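Library > Sport Studies > Fantasy Leagues: A First Course > Chapter 2

Search this book Go

13 September 2020 | Funmilayo Akande

Chapter 2
The Captain and the Bench

In the first chapter we learned how a squad is bought and how points are given. The reader should now be able to look at a player's price and his last matches and say if he is expensive or cheap. In this chapter we leave the market and we study the decisions which come after it. The squad is already yours. Every week you must still name a captain, choose who starts, and put the remaining players on the bench in some order.

Many beginners give a whole evening to one transfer and then choose the captain in a moment. I did this also, in my first season in the Prultton league. My squad was good and my position in August was good, but I gave the captain's place each week to the player who had scored most in the week before. By the middle of the season I had fallen behind managers with weaker squads. When I wrote all my choices in a notebook I could see where the points had gone.

2.1 What the captain does

In the rules used in this book, the captain's points are multiplied by 2. If the captain scores seven, the team receives fourteen. If he scores nothing, the team receives nothing from him, and the vice-captain takes his place only when the captain did not play at all. One minute on the field is enough to keep the vice-captain out. Please read this rule again, as most of the exercises at the end of the chapter depend on it.

It follows that a captain must first be a player who starts. A very gifted forward who enters for the last part of the match is a poor captain, even against a weak opponent. Before you think of form or of the opponent, look at the minutes. We will call a player "settled" when he has played 900 minutes in the present season, and we will prefer settled players in all the examples. Early in the season no player can be settled, and for those weeks you may use the minutes from the season before, with some care when he has changed clubs.

2.2 Home, away and the opponent

The second thing to look at is the fixture. The Prultton league had 4,000 managers when I collected the material for this chapter, and a large part of them chose a captain who was playing at home. This is a reasonable habit. It becomes a bad one when it is followed without looking at the visitor. A strong defense does not become weak because it has traveled by bus.

Consider the midfielder Shehu, whom we met in Chapter 1. He takes the penalties and the corners for Cerkska. In one week his club receives a visitor that defends with nearly the whole team. In the next week it goes away to Florkuvari, where the home side attacks a lot and leaves space behind. A beginner will make him captain in the first week. I would wait for the second. The student is asked to write down both arguments before reading section 2.4, where the two weeks are worked out with full points.

2.3 The order of the bench

The bench is used only when a starter does not play. The first player on it enters first, if the formation permits it, then the second, and so on. The goalkeeper is separate and can replace only the other goalkeeper.
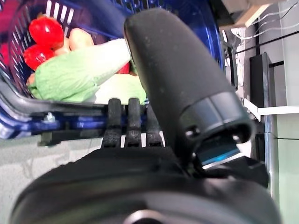 A formation has limits, and the bench has to respect them. In our rules there must be at least three defenders on the field in every week. If you start with exactly three and one of them is missing, only a defender may come in for him, even when a forward stands before him in the order. It helps me to picture the back line as three black prongs standing parallel, like the ridged ones on the gripper, each with its own place; if one is taken away, another of the same kind must fill the gap. With four defenders at the start you are more free, and the order of the bench is then followed as you wrote it.

A common mistake is to put the most expensive substitute first. Price tells you what he cost from your budget of 300 and it tells you little about this week. Put first the player who is most certain to play and has an acceptable opponent. A cheap defender who starts every match is often better there than a costly winger returning from injury.

Terms used in this chapter: captain, vice-captain, settled player, formation limit, bench order.

Before going on to section 2.4, take your own squad from the exercise in Chapter 1 and write down a captain, a vice-captain and a bench order for the coming week. Keep the page. You will need it again when we discuss weeks in which some clubs do not play.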